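보낸 사람: 윤재
받는 사람: 맞춤옷 동호회 메일링
날짜: 2026년 4월 30일
제목: Re: Stovach 재킷 치수 재는 법이랑 반품 문의

안녕하세요, 윤재예요! 답이 좀 늦었죠. 어제는 원단 정리하다가 그냥 잠들어 버렸어요.

Pentti Hyvönen 님이 쓰셨습니다:
> Stovach에서 승마용 재킷을 주문하려고 하는데 치수표가 너무 헷갈립니다.
> 가슴둘레는 셔츠 위로 재라는 건지 맨몸에 재라는 건지 안 나와 있어요.
> 저는 가슴 40인치가 나오는데 어깨가 넓은 편이라 늘 등판이 당깁니다.
> 한 치수 올려야 할까요? 그리고 소매 길이는 어디서부터 재나요?
> 작년 10월에 Kevside에서 산 건 소매가 손등을 덮어서 결국 동생 줬습니다.
> 반품은 잘 받아 주는 편인지도 궁금해요.

저도 Stovach 재킷을 두 벌 갖고 있어서 아는 대로만 적어 볼게요. 일단 가슴둘레는 얇은 셔츠 한 장 입고 재는 게 맞아요. 제가 예전에 메일로 물어봤더니 그렇게 답이 왔거든요. 두꺼운 스웨터 위로 재면 치수가 훅 올라가서 허리가 벙벙해져요 (제 첫 번째 재킷이 딱 그 꼴이었어요). 그리고 혼자 재지 마시고 누구한테 부탁하세요. 팔을 들고 줄자를 잡으면 등 쪽이 처지는데 본인은 절대 못 봐요.

어깨 넓으신 분은 한 치수를 올리기보다 같은 40에서 '롱'이 아닌 '와이드 백'을 고르시는 게 나을 것 같아요. 주문서 맨 밑에 작게 있어서 다들 그냥 지나치시더라고요. 등판 주름이 깊게 들어가서 고삐 잡는 자세를 해도 덜 당겨요. 추가금은 없었는데 올해 가격표는 제가 아직 못 봤으니 확인해 보세요. 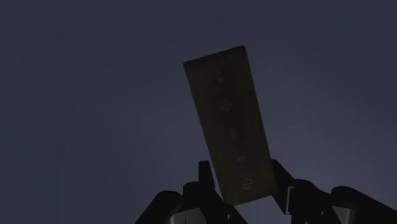
길쭉한 판, 한쪽이 들린 상태 (시뮬레이션 화면)

소매는 목 뒤 가운데 뼈에서 시작해서 어깨 끝, 살짝 굽힌 팔꿈치를 지나 손목뼈까지예요. 팔을 쭉 펴고 재면 꼭 짧게 나와요! 저는 이 방식으로 딱 62cm를 어깨 끝부터 따로 적어서 보냈는데, 그쪽에서는 목부터 잰 숫자만 쓰더라고요. 그러니까 둘 다 적을 거면 어디서부터 쟀는지 옆에 꼭 써 주세요. Kevside는 어깨 끝부터 재는 집이라, 목부터 잰 숫자를 그대로 넣으셨으면 소매가 손등까지 내려온 것도 이해가 가요. 동생분은 잘 입으시나요? ㅎㅎ

바지도 같이 사실 거면 허리는 평소에 잘 맞는 바지 허리밴드 바깥쪽을 재는 게 제일 편해요. 대신 벨트는 빼고요. 안쪽 솔기는 부츠를 신을 바지인지 구두에 입을 바지인지에 따라 길이가 달라지니까 그것도 메모란에 적어 두세요.

반품은 음, 기성 치수는 잘 받아 줘요. 택 안 떼고 보내면 되고 왕복 배송비는 이쪽 부담이에요. 근데 와이드 백이나 소매 수선이 들어간 건 교환만 되고 환불은 안 돼요. 전에 Reijo Nurmi 님이 모자까지 묶어서 반품하려다 모자만 되돌아온 적이 있었죠. 그 얘기는 옛날 메일 405번에 자세히 있으니까 찾아보세요. 답장이 길게 달려 있어서 읽는 데 좀 걸려요.

참, 원단은 Younis 트윌이랑 Kadel 울 중에 고르게 되어 있을 텐데요, 봄여름에 입으실 거면 저는 무조건 트윌이요. Kadel은 색이 정말 예쁜데 더워요. 작년에 그거 입고 하루 종일 서 있다가 안감까지 세탁소에 맡겼어요. 샘플 조각은 메일로 달라고 하면 보내 주니까 급하지 않으시면 만져 보고 정하세요.

장갑 치수도 물어보신 분이 계셨던 것 같은데 그건 제가 장갑을 안 사 봐서 모르겠어요. 손바닥 둘레를 엄지 빼고 잰다는 것까지만 알아요. 아시는 분이 이어서 답해 주시면 좋겠어요!

Pentti 님은 치수 다 재시면 주문 넣기 전에 여기에 한번 올려 주세요. 제 주문서랑 비교해 봐 드릴게요.

윤재 드림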